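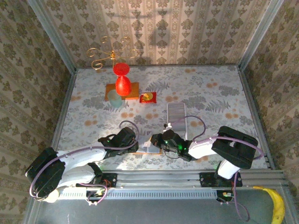 I've been running the Clakico two-arm cell on our packing floor since January, and I get asked about it so often that I finally sat down to write a proper page for it (the old one was three lines and a phone number). We sell it, yes, but we also use it every working day at Flosina, where we pack and ship table decorations and small gifts, so you're getting the view of a person who has to share a room with the thing. The stock we handle is awkward. Take the gold wire piece with the four curling arms over the red vase: it snags on sleeves, and it's a pain to set down next to a cup on the same tray without knocking something. Two arms facing each other can come at a piece like that from both sides, and that was the whole attraction for me.

What you get

The cell comes as one bench-top unit: two white arms with black grippers, mounted on an aluminum rail along the front, with walls on the other three sides. The arms have little green lights at the grippers, and you'll get used to glancing at those. Ours is papered inside with a green floral pattern and has a fern print on the floor. You can have yours plain, or pick any lining from the sample book, or send us your own paper and we'll put it up for you. The purple cables are standard.

Price is $3,000 with setup and a day of training, or $2,099 if you want to put it together yourself. I'd pay for the training day! I say that as someone who did it the other way and spent a weekend hunting for a missing bracket screw under the bench.

What it does in our shop

Mostly it lays out gift sets. A tray goes in, the pieces go on the tray, the tray comes out to a person who checks it, wraps it and boxes it. On a decent shift ours gets through 58 trays. That's slower than a quick pair of hands on a good morning, I'll admit, but it's the same at four in the afternoon as it was at nine, and my hands never were.

It still fumbles. Thin wire is hard for it, and shiny glazes are worse. When it isn't sure, it stops and waits for one of us to come over and move the piece, and in the first month that was happening all day long. Now it's a few times a shift. Keep the bench within earshot of somebody, is my advice.

What changed for the people

There are 13 of us on the floor and there were 13 before it came. I know that's the first thing people want to ask, and it was the first thing we asked too. Béla Hegyi had done tray layout for years, and he was not thrilled when the crate showed up. These days he teaches the cell new sets, which means guiding the arms through the layout until they've got the hang of it, and he decides which pieces it isn't allowed to touch (he has a list taped up, and it's a long one). He got a raise for that, after some back and forth, and I think he should have got it sooner.

The rest of us swap around more. I used to do layout two days out of five and go home with sore wrists. Now I do more checking and wrapping, plus the returns, which I like less. It's also a bit quieter at the layout end, because two people used to stand there and chat, and I do miss that. We moved the radio over.

If you're bringing one into your own place, tell people early and let whoever knows the job best be the one who trains it. We told everyone the week before delivery and that was much too late.

Good to know

You'll want a solid bench; ours sits on a dark metal one. Wipe the rail down at the end of the shift. Spare gripper tips come from Zamudio and usually take a week, so order two sets. The Revon foot switch is sold separately, and I'd get it, it's handy when your hands are full of tissue paper.

Want to see it going? Drop by before noon and ask for me or Béla.

5 min read
13 comments
58 shares

Related
Revon foot switch: fitting and setup
Gripper tips from Zamudio: which size do I need?
Choosing a lining for your Clakico cell
How we pack wire ornaments at Flosina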